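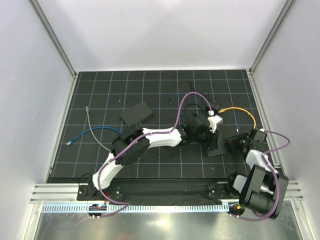
Moroz는 대학 로봇 동아리 Alter의 양팔 조작 학생 프로젝트에서 나온 데이터와 스크립트를 모아 둔 저장소입니다. 과제는 네트워크 배선 작업대 정리이고, 두 팔이 케이블과 소형 장비를 집어 옮기거나 정해진 위치에 맞추는 동작을 다룹니다. 작업면에는 격자가 인쇄된 어두운 매트를 쓰고, 물체의 시작 위치는 이 격자 칸을 기준으로 적습니다. 파란 네트워크 케이블과 회색 케이블은 매트 왼쪽 절반에, 주황색 플러그가 달린 케이블은 오른쪽 절반에 두는 것이 기본 배치입니다. 두 그리퍼 사이의 납작한 회색 부품은 문서와 라벨에서 모두 plate라고 부릅니다.

최종 업데이트: 9월

# Moroz: 양팔 배선 작업대 데이터

## 개요

동아리 안에서 쓰려고 만든 데이터셋입니다. 신입 부원이 모방학습 과제를 처음 돌려 볼 때 쓰고, 교내 자동화 경진대회 Grollard의 연습용 데이터로도 씁니다. 대회 규정에 맞춘 부분이 있어서 일반적인 조작 벤치마크와는 라벨 체계가 다릅니다.

- 에피소드 수: 1499
- 과제 종류: 11
- 팔 수: 2
- 기록 방식: 사람이 원격 조작한 시연
- 언어 지시문: 한국어, 영어 병기

실패한 시연도 지우지 않고 넣었습니다. 성공한 것만 쓰려면 메타데이터의 `success` 값으로 걸러 주세요. 판정은 조작자가 아닌 다른 부원이 영상을 보고 했습니다.

## 폴더 구조

```
moroz/
 episodes/
 meta/
 tasks.csv
 episodes.csv
 layout.csv
 calib/
 scripts/
 check.py
 convert.py
 replay.py
 splits/
```

`episodes/` 아래에는 에피소드마다 폴더가 하나씩 있습니다. 폴더 안에는 관절값, 그리퍼 개폐값, 영상, 타임스탬프가 들어 있습니다. 관절값 단위는 라디안이고 그리퍼 값은 완전히 닫힌 상태가 0, 완전히 열린 상태가 1입니다. 초기 수집분은 그리퍼 방향이 반대로 저장되어 있었는데 변환을 마쳤으니 따로 뒤집지 마세요.

`layout.csv`에는 시작할 때의 물체 배치가 있습니다. 격자 원점은 매트의 왼쪽 앞 모서리입니다. 케이블은 플러그 끝의 칸만 적었고 중간에 어떻게 휘어 있는지는 적지 않았습니다.

## 과제 목록

| 코드 | 내용 | 쓰는 팔 |
|---|---|---|
| T01 | plate를 양쪽에서 잡아 들기 | 양팔 |
| T02 | plate를 앞쪽 칸으로 옮기기 | 양팔 |
| T03 | plate를 90도 돌려 놓기 | 양팔 |
| T04 | 파란 케이블 플러그 집기 | 왼팔 |
| T05 | 회색 케이블을 파란 케이블에서 떼어 놓기 | 왼팔 |
| T06 | 주황색 플러그 집기 | 오른팔 |
| T07 | 케이블을 한쪽 팔에서 다른 팔로 넘기기 | 양팔 |
| T08 | 상자형 장비를 격자선에 맞춰 돌리기 | 왼팔 |
| T09 | 소형 장비를 지정 칸으로 옮기기 | 오른팔 |
| T10 | 케이블을 매트 뒤쪽으로 밀어 두기 | 양팔 |
| T11 | plate 주변 비우기 | 양팔 |

T05와 T07은 다른 과제보다 어렵습니다. 케이블이 서로 걸린 상태에서 시작하는 에피소드가 섞여 있고, 시연자에 따라 푸는 순서가 다릅니다. 처음 학습을 돌려 본다면 T01이나 T08부터 하는 것을 권합니다.

## 설치

```
python -m venv .venv
source .venv/bin/activate
pip install -r requirements.txt
python scripts/check.py --root ./episodes
```

`check.py`는 빠진 파일과 길이가 맞지 않는 배열을 찾습니다. 오류가 나온 폴더는 다시 내려받으세요. 동아리 서버에서 직접 읽으면 속도가 느리니 학습 전에 로컬 디스크로 복사하는 편이 낫습니다.

학습용 형식으로 바꾸려면 다음 명령을 씁니다.

```
python scripts/convert.py --task T01 --out ./out
```

## 수집 절차

1. 양팔을 대기 자세로 보냅니다.
2. `layout.csv`에 적힌 칸에 물체를 놓습니다.
3. 수집 프로그램 Dustis를 켜고 과제 코드를 입력합니다.
4. 녹화 시작음을 듣고 조작을 시작합니다.
5. 과제가 끝나면 두 그리퍼를 물체에서 뗀 다음 녹화를 멈춥니다.
6. 메모 칸에 특이 사항을 적습니다. 없으면 비워 둡니다.

물체가 매트 밖으로 나가면 그 시연은 거기서 끊고 실패로 저장합니다. 손으로 물체를 되돌려 놓고 이어서 찍은 기록은 받지 않습니다. 팔을 따라 올라가는 보라색 케이블이 팽팽해지면 조작을 멈추고 손목을 반대로 풀어 주세요. 특히 T03에서 손목을 한쪽으로 계속 돌리면 걸리기 쉽습니다.

팔이 켜져 있는 동안에는 작업면 안에 손을 넣지 않습니다. 배치를 바꿀 때는 먼저 정지 버튼을 누르고, 다시 켠 뒤에는 대기 자세부터 확인합니다.

## 분할

`splits/`에 학습용과 평가용 목록이 있습니다. 같은 시작 배치가 양쪽에 함께 들어가지 않도록 배치 단위로 나눴습니다. Grollard 연습 기록을 서로 비교할 때는 이 목록을 그대로 써 주세요. 직접 나눈 목록으로 낸 결과는 동아리 기록표에 올리지 않습니다.

## 알려진 문제

- 어두운 장비와 검은 선은 매트와 색이 비슷해서 분할 모델이 자주 놓칩니다.
- 매트 위의 작은 조각들은 라벨이 없습니다. 물체로 검출되면 무시하세요.
- 팔이 앞으로 뻗으면 plate의 일부가 그리퍼에 가려집니다. 가림 여부는 따로 표시하지 않았습니다.
- 작업대 앞쪽 금속면에 조명이 반사됩니다. 밝기 보정을 자동으로 하면 매트 쪽이 더 어두워질 수 있습니다.
- T10 일부 에피소드는 지시문 영어판에 오타가 있습니다. 한국어판이 기준입니다.
- `replay.py`는 시뮬레이터에서만 확인했습니다. 실제 팔에 연결해서 쓰지 마세요.

## 사용 범위

수업 과제, 동아리 활동, 비상업 연구에 쓸 수 있습니다. 외부에 발표할 때는 저장소 이름과 버전을 적어 주세요. 원본 영상의 재배포는 사전에 문의해야 합니다. 변환한 관절값과 라벨은 같은 조건으로 공유해도 됩니다.

## 기여

오류를 찾으면 저장소 이슈에 에피소드 번호와 과제 코드를 함께 남겨 주세요. 라벨 수정은 `episodes.csv`만 고쳐서 올리면 됩니다. 새 과제를 추가하려면 먼저 이슈에서 시작 배치와 성공 조건을 정하고, 합의된 뒤에 수집을 시작합니다. 성공 조건은 영상만 보고 판정할 수 있는 문장으로 씁니다.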